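Speaker notes, home build talk, Clorcombe workshop night

Hi everybody, thanks for coming out. Say who I am, then ask who's building something at home (wait for hands, let them brag a little!).

Start with the arm. I put it together on a bench at the shared shop, and Nanami Kawaguchi lent me her good torque driver, which I still have, sorry Nanami. The shoulder took three tries. First bracket flexed like crazy, second one I drilled wrong, third one's on there now.

Next slide. Leave it up while I talk about grip.

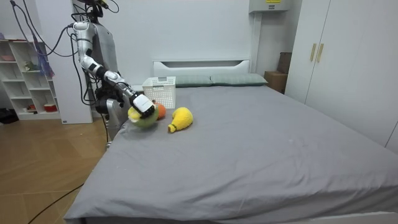 Ming-te Lui

So, plush toys on a bed. The gripper's got the green and yellow one, and the pear's lying off to the right. Soft stuff is hard! It squishes, and the sheet drags too, so I close slowly and stop on motor current. Mention the 11 bad threshold values in my notebook, skip the math unless somebody asks.

Cables: mine hang in loops by the torso. Leave more slack than you think you need, then tie them off away from the elbow.

Questions. If Fung-ping asks about the code, yes, I'll clean it up in April.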